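Ticket 164
Subject: Yellow tote, snap won't stay shut when packed
Product: Pillberg open tote, yellow / cream lining
Opened by: Oldřich Bartoš, Relumberg parts counter
Status: open, waiting on customer
Priority: normal

Opened 8:40 am
Snap on the Pillberg tote pops open as soon as theres any real load in it. Happens on 2 bags out of the December delivery. Empty bag closes fine, nice click. Put the usual hardware order in, carry it to the van, open again by the time I set it down. Small packs slide out the top. Lost a pack of fasteners under the van seat yesterday, found it this morning.
Not the straps, straps are good. Just the snap.

Reply, Wutura support, 9:15 am
Thanks for the report. Need a few things:
Is the snap loose in the fabric or does it just let go?
What's going in the bag, boxes or soft stuff?
Any fraying at the lining around the snap?
Photo of a packed bag please, from above if you can.

Oldřich Bartoš, 9:52 am
Just lets go. Doesn't wobble, I pulled on it with my fingers pretty hard. No fraying that I can feel on either bag.
Mostly boxes. Thats sort of the point of the bag for us, customer picks up an order, everything in one tote, bring the tote back next time. We bought 72 of them.
Photo attached. Left the orange pack out on the table, going to try it in different spots and see if it makes a difference.

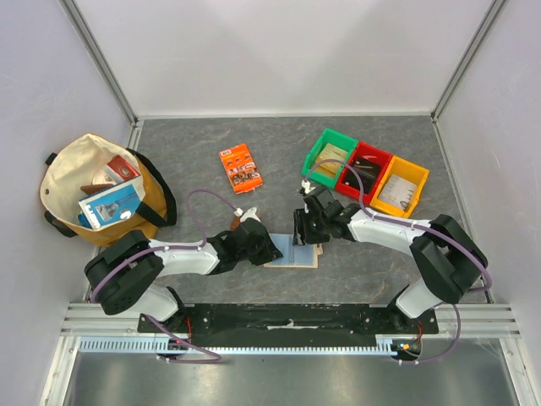
Attachment 1: tote part packed, blue box in front, red package behind it, orange pack still out

Reply, Wutura support, 10:20 am
Got it, thank you. I see the snap in the lining on the left. The blue box is sitting tilted, up toward the right. My first guess is a stiff box pushing on the sides, and that style of snap gives up when it's pulled sideways. Can you try:
Blue box flat on the bottom, biggest face down
Red package on top of it
Orange pack last, standing on its short end
Close, lift by both straps, hold for a minute, set down. Write back either way.

Oldřich Bartoš, 11:05 am
OK did that, three rounds.
Round 1 — box flat, red on top, orange standing. Held. Walked it to the van and back, still shut.
Round 2 — same but orange pack lying flat. Held, but one side of the snap looked like it was thinking about it.
Round 3 — box tilted again like in the photo. Popped on the second step.
So yes its the box. But the counter guys are not going to repack every order, we do 155 a week in the busy stretch. Is there a wider closure? Sutanto totes we had before had a strap and a buckle, ugly but never opened.

Reply, Wutura support, 11:30 am
Good test, thanks. There is a strap closure kit that goes through the existing lining, no sewing machine needed. Can send 2 to try before you decide on the rest. Same delivery address as the December order?
Also please check the second bag with the same three rounds. If that one pops with the box flat, it's a bad snap and we swap the bag.

Oldřich Bartoš, 11:48 am
Same address, back door, front is blocked till the paving is done.
Second bag after lunch — somebody took it out with an order, waiting for it to come back.

Status changed: waiting on customer (second bag test)
Kit request forwarded to shipping, 2 pcs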